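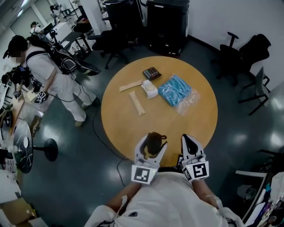
August, week three of the low-salt thing

6:40 a.m.

Slept badly, up twice for water. Weighed myself, no change, wrote it down anyway. Took the blood pressure sitting in the kitchen chair with my feet flat, the way I was shown, and waited the five minutes first. Top number 138. When I went in to the clinic in Gumidton at the start of this it was 152, and it was 152 again when they repeated it on the other arm. So 138 is better, but I had 144 yesterday and 136 the day before that, and I am trying not to read much into a single one.

Breakfast was oatmeal with half a banana and a spoonful of the unsalted peanut butter. I used to put a pinch of salt in the pot without thinking. The first week the oatmeal tasted like wet paper and I ate it standing up to get it over with. Now it tastes like oats. Cinnamon helps. Coffee, one cup, milk.

The cereal I used to have is still in the cupboard because I don't want to throw out half a box. I read the side of it again this morning while the kettle was on. It has more sodium per bowl than the potato chips I gave up, and the chips at least taste salty.

Packed lunch the night before so there was no rush. Cold chicken thigh that I roasted myself, rice, cucumber, tomato, and a little jar of dressing made from lemon, oil and a lot of black pepper. I left the lid of the jar loose last time and it got into my bag, so this time I put it in a plastic bag too.

12:50 p.m.

Ate at my desk. The others were having soup because the machine downstairs is stocked with Kotian again, and the smell went through the whole room. I used to have the tomato one maybe three times a week. I went down and looked at the label, which I had never done before this summer. 891 milligrams in a can. The catch is that the front says 445 or so, in the nice green box, and that is for half of it. I have never in my life eaten half a can of soup and put the rest away.

My limit for the whole day is 1,500 for now. So one can would leave me with not much more than a sandwich, and the bread is salty too. I hadn't understood about bread. Two slices of the Estis whole wheat come to more than 300. It doesn't taste salty to me at all. Unai Mateos at the clinic told me at the first visit that bread would be the one that surprised me, and I nodded and didn't believe him. 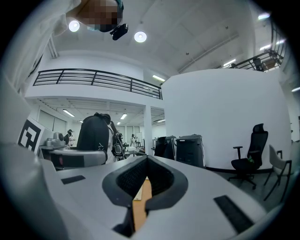 He has me writing down everything, including what I put on things. I was sloppy about that in week one. I wrote "salad" and he asked what was on the salad, and I said dressing, and he asked which one and how much, and I had no idea. He wasn't unpleasant about it. He got out a tablespoon and a bottle of water and had me pour what I usually pour. It was four tablespoons. The bottle says a serving is two.

So now I measure. I keep a tablespoon at work in the drawer with the pens. I felt silly about it at first and I don't now. The soy sauce is the worst one in the house and I have moved it to the top shelf behind the flour. I bought the reduced kind and that is still a lot, just less of a lot. I use a teaspoon and thin it with rice vinegar and a bit of grated ginger, and on noodles it does the job.

Headache from about two o'clock until I had some water and a plain yogurt. I get these and I can't tell if they are from the diet, the new pill or the air conditioning. Wrote it down with a question mark. The sheet has a column for how you feel, and mine is mostly "fine" with a few "tired." I should try to put more in it.

3:30 p.m.

Blood test results came through on the clinic's site while I was in the middle of something else. Total cholesterol 216. Last year it was higher than that, though I can't find the letter to say how much. Potassium normal, kidneys normal. The note under it said to keep on with the current plan and discuss at the next visit. I read the note three times looking for something bad in it.

I had a question about the salt substitutes, the potassium kind, because my sister uses one and says she can't tell the difference. I called and asked the nurse. She said not to start it with the pill I'm on unless the doctor says so, as it can push the potassium too high. I'm glad I called before buying it. I'll ask when I go in. In the meantime, lemon and pepper, and the smoked paprika, which I have gone through a whole tin of.

Marjan Sadeghi came by my desk near the end of the day. Her husband was put on the same sort of plan two years ago, so she has been through all of it from the cooking side. She says it takes six weeks for your tongue to catch up. She also says that canned beans are fine if you tip them in a colander and run the tap over them for a good minute, and that it takes a fair amount of the salt off. I had been soaking dried ones overnight and forgetting them. She wrote down how she does her lentils, on the back of a parking receipt, and I've copied it here so I don't lose it:

One onion, chopped small, cooked slowly in oil until brown, longer than you think. Two cloves of garlic. A teaspoon of cumin, half of turmeric. A cup of brown lentils and three cups of water, no stock cube. Simmer until soft. Then the juice of a whole lemon at the end and a handful of chopped mint or parsley.

She underlined "no stock cube" twice. I checked the cubes when I got home and she is right, they are close to solid salt.

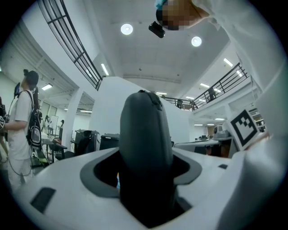
Shopping, 5:45 p.m.

Stopped at the big store in Bandilley on the way home in place of the corner one. It takes a lot longer now. I turn everything over. A woman with a cart had to ask me to move because I was standing in front of the canned tomatoes reading.

Bought:

Canned tomatoes, the kind with no salt added. Same price as the regular, on the bottom shelf.
Brown lentils, two bags.
Chickpeas, canned, low sodium. Will rinse anyway.
Four lemons.
Plain yogurt, large.
Chicken thighs. I looked for the ones that haven't been "enhanced" with solution. Two of the three brands had been, and it's in tiny print under the weight.
Eggs.
Unsalted butter. I have never minded it on bread.
A block of Swiss, which is the lowest of the cheeses I like. The cheddar stays out for now, and so does the feta.
Mint, parsley.
Popcorn kernels.

Did not buy the frozen dinners. I stood there a while. The one marked as a healthy choice had 650 and was the size of my hand. I also did not buy the rotisserie chicken, which I had more or less lived on in the spring.

The bill was a few dollars more than usual, mostly the cheese and the herbs. I could grow the mint. My mother had so much of it she used to pull it out by the armful.

7:30 p.m.

Made the lentils. Browned the onions until I thought they were done and then kept going for another ten minutes, as instructed. Had to add water near the end as they were sticking. With the lemon in they were good, and I had seconds, and I didn't reach for the shaker. The shaker is in the cupboard now anyway. When it was on the table my hand went for it before I'd tasted anything, every meal, and I only noticed that once it was gone.

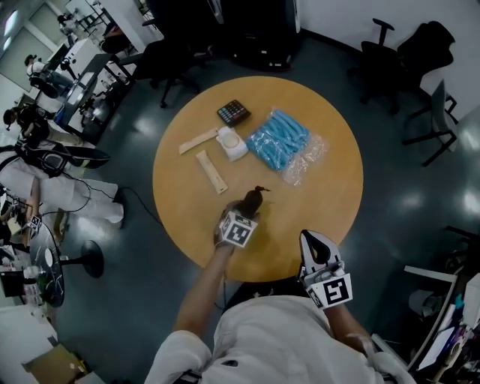

Added up the day at the table after washing up. Oatmeal and peanut butter next to nothing. Milk in the coffee 50. Chicken, rice and salad 216, going by the chart, and most of that is the chicken itself. The yogurt, the lentils, one slice of the bread with butter, and a piece of the Swiss. It came out well under 1,500. There is some guesswork in it, mainly the yogurt, as I had thrown out the pot and had to go from memory.

I do miss pickles. I'd put them above chips and soup both. I found a recipe for quick ones with vinegar, a little sugar, dill and garlic and no salt, which you keep in the fridge and eat within the week. They won't be the same. I'll try it with two cucumbers and see.

9:50 p.m.

Walked after dinner, down to the school and back, twenty-five minutes. Still warm out. Ankles are less puffy at night than they were in July, and my shoes come off without the ridge from the sock. I forgot to put that on the sheet for Unai and have added it now.

Second reading before bed: 134. Took it again because I didn't believe it and got 137. Wrote down both.

Things to ask next visit: the salt substitute, the headaches, and what I'm supposed to do at my cousin's wedding, where it will be ham. Also whether I need to keep up two readings a day or can go to one. The cuff batteries are getting low, so pick some up tomorrow. Chickpeas for lunch, rinsed, with what's left of the parsley.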